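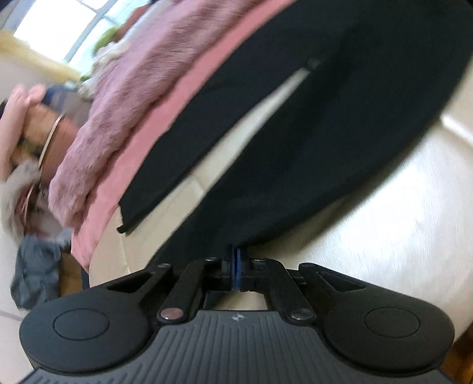
Taking a mixed group to a robot open day, what should we plan for?

Posted in Days Out and Visits

Our neighborhood club has been offered places at the Tarkeo open day in November. They work on robots that handle clothes and blankets at home, and visitors can try the hand-held grippers themselves. I'm thrilled, because I've wanted to see this up close for ages, but I have a mixed bunch to bring: a few retired folks, some parents, and kids from nine up. None of us knows anything technical.

Has anyone here been? I'd like to know how long to allow, whether the younger ones will get a turn, and whether it's worth paying extra for the guided session. It's $300 for the group, and I have to tell people by the end of the month. Also, is it mostly talks? My crowd can sit through one talk. Two would be pushing it.

Thanks in advance!

Clunero_Jo

Wenceslao Sepúlveda

Oh, you're going to have a great time! I went last year with my sister and her two boys and we stayed until they were turning the lights off.

Talks first: there was one, and it was short. A woman from the project explained that a shirt is much harder for a robot than a box, because a box keeps its shape and a shirt is a different shape every time you put it down. Then she dropped the same shirt on a couch over and over to prove it, and by the third drop the kids were shouting out what it looked like. That was pretty much all the theory.

Then you get to the hands-on part, and this is where you should spend your time. You hold a gripper and try to pick clothes up off the furniture with two fingers. I figured I'd be good at it (I do all the laundry in our house) and I was terrible! I kept closing on the seat cushion along with the cloth. The trick they showed us is to go for a hem or a folded corner, come in low, and close slowly. Fuzzy things were easy to grab and hard to let go of neatly. Dark clothes on top of each other were the worst for me, I couldn't tell where one ended and the next one started. Apparently the software has some of the same trouble, which made me feel better.

My nephews are nine and twelve and both got several turns. The nine-year-old needed two hands on the handle and did fine. For the retired folks, ask for a stool, because you end up bending over a couch a lot and my back let me know about it that evening.

I'd say get the guided session. You're in a smaller group and the person leading it will stop and answer anything. Somebody asked ours how many tries it takes before the robot gets good at one kind of garment, and she said they had collected 2,000 for towels and were still adding more. I went home and looked at my towels differently. Allow three hours if you can, and go in the morning. The line for the grippers was long after lunch.

senosik_fan

second the stool. parking is bad, take the 533 bus, it stops right outside. snack counter closes at 2

Marguerite V.

I was there too, and I'll disagree a little on the guided session. If your group is bigger than ten or so they split you up, and the two halves of ours didn't see the same things. My half got the folding demonstration by the Vlachopoulos team, which was the highlight of the day for me. A robot arm picked a bath towel out of a heap, shook it, lost it, went back for it, and had it folded in quarters a couple of minutes later. The whole room clapped. The other half got a tour of the storage racks and were a bit flat about it on the ride home. So before you pay, ask which demonstrations are included and whether both halves get them.

Other things I wish I'd known. Long sleeves and bracelets have to be out of the way before you use a gripper, so tell people to leave jewelry at home. Kids under twelve need an adult standing with them, and they do mean with them, so work out your pairs before you arrive. The hall holds 500 and it gets loud, and there's a side room if anyone needs a break from it.

If you have a curious child, have them ask to see a failed grasp played back slowly. They were happy to put one up on the big screen for us, and you can watch the cloth slide out a little at a time. I could have watched those all afternoon.

Clunero_Jo

Thank you all, this is so helpful! I've written to ask about the split groups and the stools. Wenceslao, I'm practicing on my own couch with salad tongs and I'm already terrible too.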